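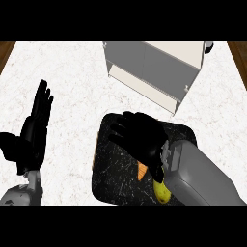 4. Mounting and Framing a Print

This section covers unpacking a Vomero limited edition print, letting it settle, and fixing it into the Klinhom frame kit. It applies to all paper prints in the current series. Canvas editions are covered in section 5.

Before you start

You will need:

Clean cotton gloves (one pair is packed in the tube)
A flat, clean surface larger than the print
Four smooth weights, such as hardcover books
Clean tissue or blotting paper
The hinge tape supplied with the frame kit
A soft pencil and a ruler
A small flat screwdriver

Wash and dry your hands even if you plan to wear gloves. Move drinks, pens and food to another room. Take off rings and watches.

CAUTION: Do not use household tape, glue sticks or spray adhesive on any part of the print. They stain the paper and cannot be removed cleanly. Prints damaged this way are not covered by the replacement policy.

4.1 Unpacking the tube

1. Leave the sealed tube in the room where the print will be framed for 22 hours. In winter this matters more, as a cold print can pick up moisture when it is opened in a heated room.

2. Remove one end cap. Use the flat screwdriver to lift the cap if it is tight. Do not cut the tube with a knife.

3. Put on the gloves. Reach inside and turn the roll gently in the direction of the arrow on the wrapping tissue. The roll will get tighter and come away from the wall of the tube.

4. Slide the roll out. Keep the tissue around it until you are at your flat surface.

5. Check the certificate packed in the second layer of tissue. The edition number on the certificate must match the number in pencil at the lower left margin of the print. If the two do not match, stop here and contact the Vomero print desk.

Note: Editions released from October onward have the certificate in a separate envelope taped to the outside of the tube. Check the outside before you throw anything away.

4.2 Flattening

1. Spread a sheet of clean tissue over the surface. Lay the roll on it and open it slowly, image side up.

2. Cover the whole print with a second sheet of tissue.

3. Place one weight at each corner, on the margin only. Do not set weights on the inked area. The heavy blacks in the Darkonix series mark easily, and a mark of this kind will show under glass.

4. Leave the print for at least 4 hours. Overnight is better for heavier paper.

5. Lift the weights straight up. Do not slide them.

If the print still curls, repeat the steps above. Do not roll it backward, and do not iron it.

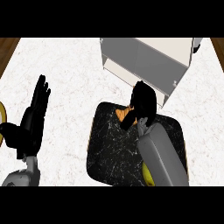
Fig. 4-1. Counter and cabinet, seen from above.

4.3 Attaching the hinges

The print hangs from two paper hinges at the top edge. It should never be fixed down on all sides — paper needs to expand and shrink with the air in the room.

1. Open the window mount and lay it face down. The backing board should be joined to it along the long top edge.

2. Close the mount over the print and shift the print until the margins look even. Hold it with a light weight on a piece of tissue.

3. Open the mount again without moving the print. Mark the two top corners on the backing board with small pencil dots.

4. Cut two lengths of hinge tape. Fix half of each length to the back of the print, sticky side forward, a short distance in from each corner.

5. Cross each tab with a second piece of tape pressed onto the backing board.

6. Close the mount and check that the print hangs straight when you tilt the board upright. Support the lower edge with your hand while you do this.

4.4 Closing the frame

1. Bend back the metal tabs on the frame and take out the backing and the acrylic sheet.

2. Peel the protective film from both sides of the acrylic. Wipe it with a dry, lint-free cloth only. Glass cleaner will cloud it.

3. Set the acrylic in the frame, then the mounted print face down, then the backing.

4. Turn the frame over and look for dust before you bend the tabs down.

CAUTION: The tabs will snap if they are bent more than a few times. Spare tabs are listed as part 126.

4.5 Hanging

Hang the frame out of direct sun and away from radiators, bathrooms and kitchen ranges. Use both hanging points. For the large frame (part 251), use wall anchors suited to your type of wall.

Text by Buppha Bunnag. Checked by Buppha Phromma, 2025-05-23.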